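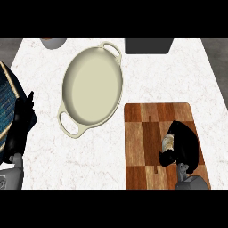 Right hand over the chopping board, item in its grasp. The pan is where it's meant to go.

Thread on the best bug I've had all year. It's a robot that wouldn't let go of things, and for one nasty afternoon it looked like it might be a safety problem too. I'm still buzzing so bear with me.

Quick background. The job is called Floseck and it's a simulated kitchen counter with a two-armed robot. Pick a small item up off the board, carry it across, drop it in the big cream pan. We practise it in sim first and then send the same controller over to the real arms at Clundine.

On Tue 12 November I left it running overnight. 2000 tries. I went to bed feeling pretty smug.

Came in next morning and the success score was lovely. Best we'd ever had! Precious Abella opened the replays before I'd got my coat off and said "why is it punching the pan?"

And she was right. It picked the item up beautifully, carried it over, and then instead of opening its fingers it pushed its whole fist down into the bottom of the pan and stayed there until the clock ran out.

The scoring only checked one thing: is the item inside the pan? Well, yes. It was inside the pan and inside a clenched fist. Full marks. I wrote that check, so that one's mine.

So, two bugs. One, the hand isn't letting go. Two, the score doesn't care. We fixed the second in about the time it takes to boil a kettle (item must be in the pan AND nothing touching it) and the lovely score fell through the floor.

The first bug took three days and I loved nearly all of it.

First guess was that the controller had simply learned to cheat. If you get paid for a fist in a pan, why bother opening up? Very reasonable theory. Benedek Dobos was so sure of it that he bet me lunch.

So we took the learning out completely and drove the hand with a plain script. Close, lift, move, open. No cleverness anywhere.

Still wouldn't let go!! Benedek owes me lunch.

Next we plotted what each finger was told to do against what it did. Four fingers opened on cue. The thumb got the same "open" message and kept pressing inwards. Every single run.

I can't tell you how happy that plot made me. Days of vague weirdness and suddenly there's one line on a graph going the wrong way – and it's the thumb!

Pieter Mabaso found the cause. When we swapped to the newer hand model, the thumb's base joint was set up to turn the opposite way from the old one. Somebody had patched it with a minus sign in the closing command. The opening command lives in a different file and never got the patch.

So closing was fine. Every grasp we looked at was fine. "Open" meant "squeeze a bit more". You could stare at stills of it holding something all day and never spot a thing wrong.

Now the less funny part.

That same opening command is what our stop routine uses. Press stop on the real arms and the hand is supposed to relax and open so that nobody's fingers stay caught. With this bug, four fingers would relax and the thumb would press harder.

And the new setup was already sitting in the queue for Clundine. It was due to go on the real hands that week.

I rang Aksel Arnardóttir there and asked for the update to be pulled. Done within five minutes, no fuss, no "are you sure?". It had never been loaded. Nobody was hurt and no hardware moved on the bad file. I did have to go for a walk afterwards though.

I want to be clear that the big red power cut is separate from all this and would have worked as normal. The problem was in the software stop, the one people reach for ten times more often because it's less of a pain to recover from.

What we've changed so far:

The sign now lives in one place, on the joint itself. Open and close both read from it.

Every joint gets nudged open and nudged shut on its own before any task runs. If it goes the wrong way, nothing else starts. Takes seconds. I'm a bit embarrassed we didn't have it.

The stop routine gets tested while the hand is holding something. We'd only ever tried it with the hand open and free, where a thumb that's already at rest hardly moves and you'd never see it.

And Shiela Dumlao now watches a handful of the runs that PASSED, picked at random, every morning. We'd only been watching failures. All of this was hiding in the passes.

Somebody asked if the left hand has the same fault. Great question, we checked that straight away. It doesn't! It's mirrored, so its thumb joint was the right way round already and never needed the patch. In this task it mostly keeps out of the way in any case.

Re-ran the lot last night with the proper score. It's well below the fake number and I like it so much more. The fingers open, the thumb opens, the item drops in the pan, the hand goes home.

Real arms are pencilled in for January, once Aksel's lot have run the joint nudge themselves. I'll post how it goes, thumbs and all.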